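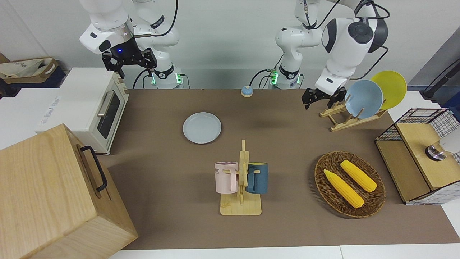

Ticket 281
Product: Skorkico dish rack, light wood
Opened by: Aurelio Meléndez
Category: Kitchenware / stability
Status: Open, awaiting part

Reported problem

Dinner plates lean forward in the rack and slide off the base when a second plate is added. Rack stands on a brown mat on a white worktop. Fault present since the mat was put down in June. Customer wants to know if the rack is faulty or unsuitable for the plates.

Items at the station

Rack at the right-hand end of the mat. Toaster oven at the left. Wooden box with black metal handle at the front left corner, near the oven. Call bell at the back. Round plates from the Vindard range. Mug tree (Nyberg) is used at the same station and is not part of this ticket.

Log entry 1

Asked customer to check the rack for rocking with no plates in it. Rocks slightly on the mat, does not rock on the bare worktop. Mat had a ridge under one end of the rack base. Mat lifted, wiped underneath and laid again. Rocking gone. Plates still lean.

Log entry 2

Asked customer to check the pegs by hand. All firm except the one at the end nearest the wall, which turns in its hole. Customer had been loading from that end. Advised to leave that position empty and load from the other end, one plate per gap, each pushed down until it touches the base.
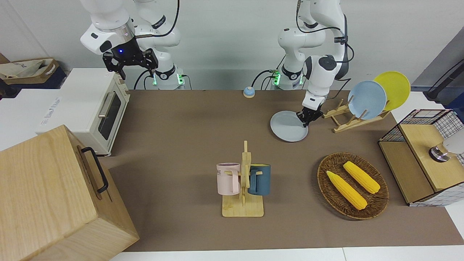
Pale blue and yellow plates now stand upright in the rack. The grey plate is the one the customer reported as the worst for sliding. It has a raised rim and needs to go in at a slight tilt so that the rim clears the peg. If it is lowered straight down the rim catches and the plate sits high.

Log entry 3

Customer asked if the rack can go on the left to free up space. Not advised. The oven door needs clearance and the wooden box already takes the front corner. Plates stacked close to the oven would also have to be moved each time it is used. Rack to stay on the right, base angled towards the edge of the mat if more room is wanted in the middle.

Log entry 4

Loose peg removed, cleaned and refitted dry. Still turns. Hole is slightly oval, so glue alone is unlikely to hold for long. Replacement base requested from Flanda, stock code ends 2000. Quoted delivery is 8 working days.

Interim instructions

Do not use the end peg. Do not put bowls or the oven tray in the rack. Wipe the base after use and stand it on edge overnight if water has collected underneath.

Outstanding

Confirm on arrival that the new base takes the existing pegs. Older racks used a narrower peg and a full set will have to be sent if they do not fit. Ticket to be closed by customer after refitting.

Last updated 5/4/24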